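Rapport d'avancement, deuxième période
Programme de formation à la suture et au nouage instrumentés, Centre de simulation chirurgicale Callow
À l'attention de la Fondation Draton, service du suivi des subventions
Rédaction : Kerstin Baumgart, coordination pédagogique

1. Rappel de l'objet de la subvention

La convention porte sur la mise en place d'un parcours de perfectionnement à la suture robot-assistée, destiné aux internes de chirurgie digestive et urologique. La deuxième période, close en avril, devait permettre d'achever les 3 modules techniques, de constituer une banque de séquences commentées et d'arrêter la grille d'évaluation. Les deux premiers objectifs sont atteints. Le troisième l'est partiellement, pour les motifs exposés au point 4.

2. Modules techniques

Le premier module traite de la préhension et de l'orientation de l'aiguille courbe. Il insiste sur l'ouverture des mors à l'approche, sur le choix du point de prise et sur la gestion du fil, qui doit rester dégagé des articulations de l'instrument. Les internes répètent l'exercice jusqu'à obtenir une prise stable sans reprise inutile.
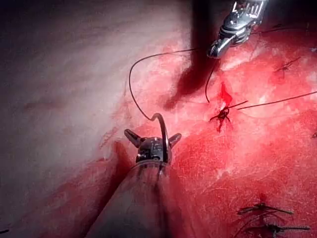
La durée de ce module a été portée de 2 à 3 séances à la demande des encadrants. Les premières évaluations montraient que la position de l'aiguille était acquise assez vite, alors que la longueur de fil laissée libre demeurait très variable d'un participant à l'autre. Une séance entière est désormais réservée à cette question.

Le deuxième module est consacré au rapprochement des berges d'une incision horizontale. Il aborde la répartition des rôles entre la pince, qui maintient le brin, et le porte-aiguille, qui se présente du côté opposé. L'accent est mis sur la boucle de fil : son étendue, son orientation et la place qu'elle laisse au second instrument.
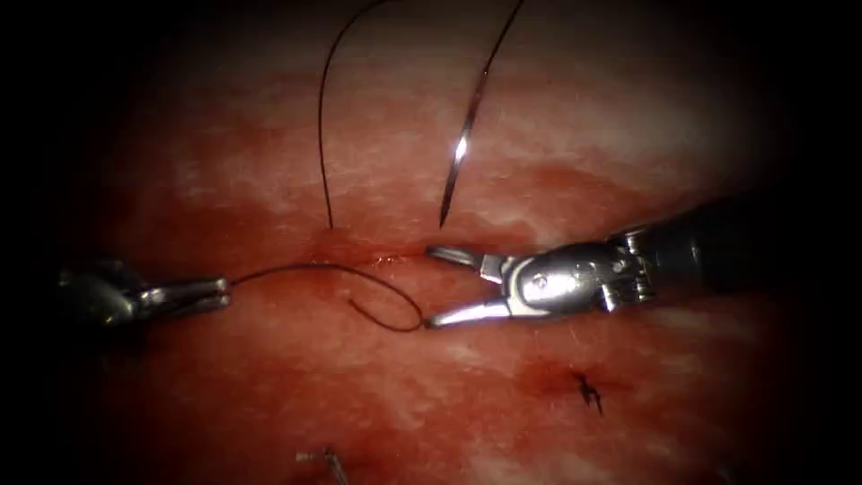
Arne Ehlers, responsable de ce module, a rédigé un livret d'accompagnement remis à chaque interne avant la première séance. Le livret reprend le vocabulaire retenu par le centre, les défauts les plus fréquents et les critères de passage au module suivant. Une version révisée sera transmise à la Fondation avec le rapport final.

Le troisième module concerne le nouage. Les participants y travaillent la formation des boucles autour de l'instrument, puis la saisie du brin court par la seconde pince. Il s'agit de l'étape jugée la plus exigeante, en raison du faible espace disponible entre les deux extrémités et de l'attention que requiert chaque brin.
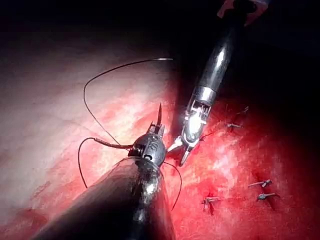 Nandi Sithole a fait observer en réunion de suivi que le nouage était abordé trop tard dans le parcours et que les internes gagneraient à s'y exercer dès la fin du premier module, quitte à y revenir ensuite. La proposition a été retenue pour la prochaine promotion.

3. Banque de séquences commentées

La banque comprend à ce jour 804 séquences, classées par geste et par niveau de difficulté. L'indexation a été assurée par Lutz Rieger selon un plan en trois rubriques : conduite de l'aiguille, passage dans le tissu, nouage. Les vues rapprochées des mors et du fil sont les plus demandées par les encadrants, qui les utilisent en ouverture de séance pour discuter d'un enroulement ou de la position relative des deux instruments.

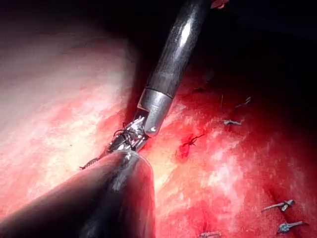 L'accès est ouvert aux encadrants du centre ainsi qu'à ceux du site partenaire de Vindton. Les internes consultent les séquences sur place, pendant les plages de travail autonome du vendredi. L'ouverture d'un accès à distance reste subordonnée à l'accord du service juridique, saisi de la question en cours de période.

4. Difficultés rencontrées

La grille d'évaluation n'a pu être arrêtée dans le délai prévu. Les encadrants des deux sites s'accordent sur les critères relatifs à l'aiguille, mais divergent sur la notation de la tension du fil. Une séance de double cotation, confiée à Everett Ridgeway, doit permettre de départager les deux formulations en présence.

5. Exécution budgétaire et période à venir

Les dépenses de personnel sont conformes au prévisionnel. La ligne relative aux consommables présente un dépassement limité, imputable à la séance ajoutée au premier module et compensé par une moindre dépense de déplacement. Aucun avenant n'est sollicité.

La période à venir sera consacrée à la validation de la grille, à l'accueil de la nouvelle promotion et à la révision du livret. Les pièces justificatives sont tenues à la disposition de la Fondation au secrétariat du centre, bâtiment Lenz.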